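Workshop tips, kept by Piyumi Weerakoon (last tidied 2025-05-22)

**Frosted plastic and your depth data.** If your arm keeps reaching straight through a tub as though it weren't there, don't go blaming the calibration first, love. I lost a good part of August to that one! Cloudy walls let the sensor see partway in, so the planner gets a mushy surface somewhere behind the real one. Add the tub to the planning scene by hand, as a plain solid box, and pad it by 18 mm on every side.

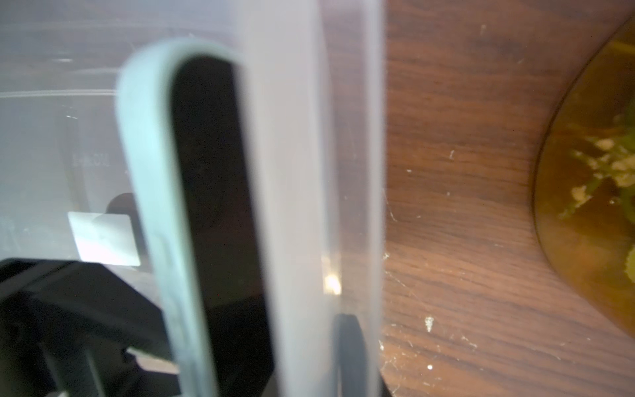
Segmentation masks want a bit of mothering too, especially with see-through things on a dark bench. I draw mine along the outer edge of the tub, where the frosted panel meets the brown wood in a nice straight line, and I leave the dark shapes showing through the plastic inside the mask. Label amber glass as its own class, even when only a slice of it is in view, or the green bits behind the glass will be taken for something you can pick up.

**Small bright spots.** Average 3 exposures before you threshold, and drop any blob that only turns up in one of them. Menaka Abeysekara prefers 2, for speed, and her Salcedo planner copes well enough (mine sulks).

Save the old config before you fiddle with any of it.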